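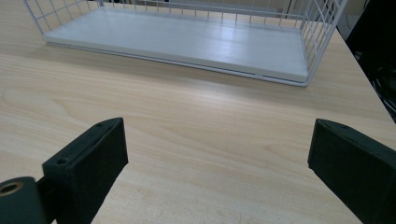
Kirsten Juhl wrote to the Vidlow School of Bookkeeping that she had put off learning accounts for most of her working life, and that the evening course was the first one she had finished. Letters of this kind reach the school each June, when the results are sent out.

About the School

The Vidlow School of Bookkeeping offers part-time instruction in bookkeeping, payroll and small business tax. The school was founded in Florthorpe by Consolacion Ignacio, who taught the first classes above a hardware store. It now enrolls 587 students a year at two sites, in Florthorpe and Firkton.

Our students are shop owners, office clerks, parents returning to work and people changing trades. No earlier study is required. Classes begin at 6:30 p.m. and are limited to 47 places per course.
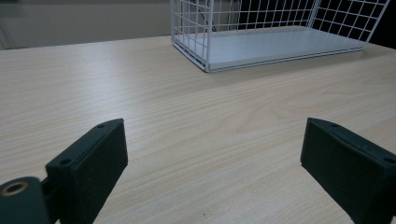

Each course ends with a written paper and a full set of books prepared by the student from sample receipts. Students who do not pass may sit the paper again the following term without charge.

The school is led by its principal, Hernán Marulanda. Sigrún Ásgeirsdóttir directs the payroll program, and Oddur Lauritsen is responsible for admissions at both sites.

The Garrido Fund provides grants of $300 or $800 toward fees — applications are made through the admissions office and are reviewed before the start of each term.

Office hours: 10 a.m. to 7 p.m. during term.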